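# Two Arms and One Jar: How the Pleketti Robot Kit Learns a Job

Have you ever tried to open a jar with one hand? Try it tonight, with an empty jar please. You will probably squeeze the jar between your knees, or hold it against your tummy. Most of us need one hand to hold and another hand to turn.

Robots have the same problem. For a long time, many robots in factories had only one arm. They were very good at picking things up and putting them down, but a jar was difficult. The Pleketti kit was made for this kind of work. It is a set of parts and lessons that a school or a science club can rent from a company called Fastirgate, and it comes with two arms which work together.

## What comes with the kit

The kit arrives in big grey cases. Inside are the arms, the grippers, the cables and a thick book with instructions. A gripper is the robot's hand. It has two fingers and no thumb, and it can do only one thing: close and open. You can try to live like this for five minutes. Use only your pointing finger and your middle finger, and pick up a pencil, then a coin, then a sock. The sock is easy. The coin is terrible.

There are also small cameras, which sit near the robot's wrists. Imagine you have an eye on the back of your hand! When your hand goes close to the cookie jar, this eye sees the jar very big, with every scratch on it.

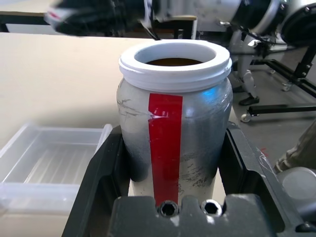 **Why does a robot need a camera on its wrist if it already has one on its head?**

The head camera sees the whole table, but the arms can get in the way, like when you hold a big book in front of your face. The wrist camera travels with the hand, so it can look at small things from very near. The robot uses both views together.

## How does it learn?

Nobody is born knowing how to tie shoes. Somebody showed you, and you practised. The Pleketti kit learns in a similar way.

First, a person moves the arms from a distance, using a pair of handles. The robot remembers everything: where each joint was, how much the fingers were closed, and what the cameras saw. One complete try is called a **demonstration**. The lesson book asks for 117 demonstrations for the first simple job. Then a computer program with the name Stilteo studies them all, and it looks for what is the same in every try.

Joris Verstraete wrote the lessons for the kit. He told me that children are often better teachers for the robot than grown-ups. "Adults hurry," he said. "A child of ten will move the arm slowly and watch the fingers. The robot likes slow."
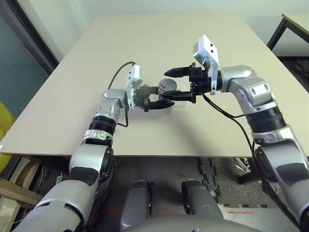
Slow is also good when two arms must share one small thing. If the left hand pushes harder than the right hand, the thing slides away or falls over. If both push too hard, something soft could be crushed. You do this balancing without thinking, because your skin tells you how hard you press. A gripper has no skin, so it must learn from its motors and its cameras.

Here is a game to understand it better. Sit beside a friend. You use only your left hand, your friend uses only the right hand. Now lift a plastic cup together and put it in a box – without talking. Then do it again with talking. Which one was easier? Inside a robot, the two arms "talk" through one computer, many times every second.

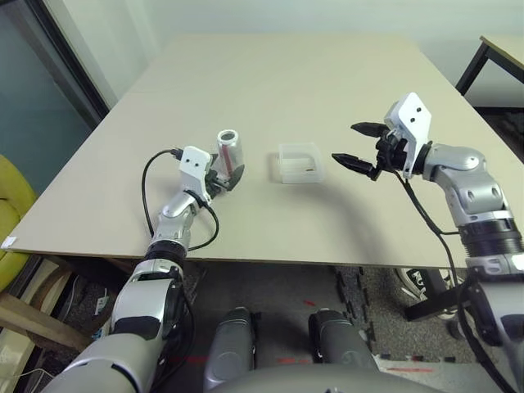
*One gripper holds a can, and the other is open. A small plastic box is between them.*

## Is it a good kit?

I think it is good, but I have some complaints too. I promised my readers that I always write them.

**What I liked:** The lessons are clear, and the words are not too hard. The arms move calmly. There is a big stop button, and the very first lesson teaches everybody to use it. Margareta Crăciun, who teaches grade five, used the kit with her class in December. Her pupils gave the robot the name Matei, and they coloured a birthday card for it.

**What I did not like:** The book has 582 pages, and the index at the back is too short. It took me a long time to find how you change a finger. Also there are many cables, and you need to check them before every lesson so they can't catch on anything. A grown-up has to do this part.

The kit also needs a large, strong table. A school desk is too small for two arms. 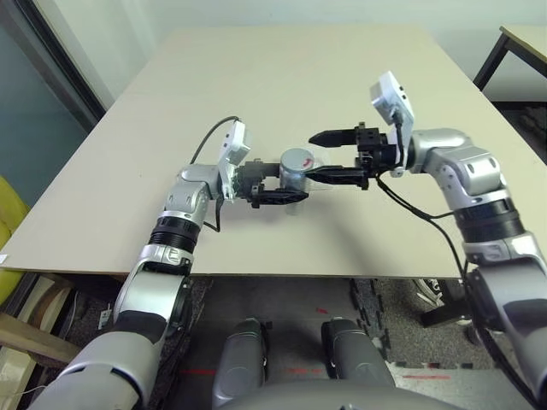

## Words to remember

- **Gripper:** the hand of a robot.
- **Joint:** a place where the arm can bend or turn, like your elbow.
- **Demonstration:** one complete try, shown to the robot by a person.
- **Wrist camera:** a small camera which moves together with the hand.

## Your turn

Draw a robot with as many arms as you want, and write beside each arm what its job is. My neighbour's son Teodor drew one with nine, and the ninth arm only scratches the robot's back. Ask a grown-up to help you send your drawing to our page, and please write your first name and your age on it.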